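About Us

Grorncombe is a prop and tabletop hire house in Flinatstead, and we have been lending things to people since the days when all of it fit in Sulastri Mangundap's spare bedroom. She was dressing windows for a department store at the time and could never find a decent bunch of plastic grapes when she needed one, so she began buying them whenever she saw them, and then the bowls to put them in, and then the cloths to go under the bowls. Friends started borrowing. Then friends of friends, then a theater, and one November she rented a storefront on the Tanville road and put up a sign.

We are still in that building, though we have spread into the one next door as well. There are 11 aisles now, and you are welcome to walk up and down all of them with a cup of coffee. Most of our customers are school drama teachers, small theaters, photographers and people planning a party that has gotten a little bigger than they meant it to. Some know just what they want. Plenty of others come in with a color or a feeling - "something like my grandmother's porch" is one we remember fondly - and those are the visits we like best, because we get to pull things off shelves all afternoon.

Who you'll meet

Sulastri still does most of the buying, and she still can't drive past a yard sale. Ikhsan Siregar runs the front counter and the bookings, and he's the one to call if your opening night has moved up a week. Hidayah Tarigan looks after fabrics. She came to us from a tailoring shop and has strong feelings about stripes, and the woven pieces are her pride and joy: deep reds, blues, creams and tans, bought and mended over a good many years. Valter Bastos handles repairs and deliveries with the van, which is named Mandagi for reasons he will gladly explain if you have the time.

What we keep

We have always had a soft spot for small things. Big furniture you can rent in lots of places, but a believable kitchen table or a child's bedroom shelf takes little odds and ends, and those are hard to come by in a hurry. So we keep play food and fruit, dishes in every shape we can find, small boxes, and paperbacks for all ages - the kind a kid would really leave lying on a table. We like to try pieces side by side before they go out together, and a pink shell dish can look quite different once there's something green beside it.

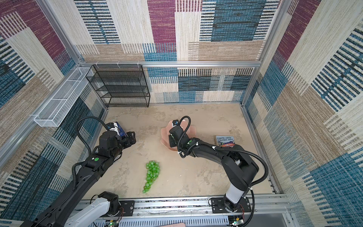
Green plastic grapes, the pink shell dish and an Andy Griffiths and Terry Denton paperback, with woven panels behind.

Borrowing from us

Small items go out by the week, and fabrics can be kept for up to 17 days. Schools pay half price and always have. If something gets chipped or torn, please just tell us - Valter can fix more than you'd think, and we would much rather hear about it than find it at the bottom of a box. We ask for 2 days' notice on deliveries. Otherwise come by whenever the lights are on, and ring the bell twice if Ikhsan is in the back.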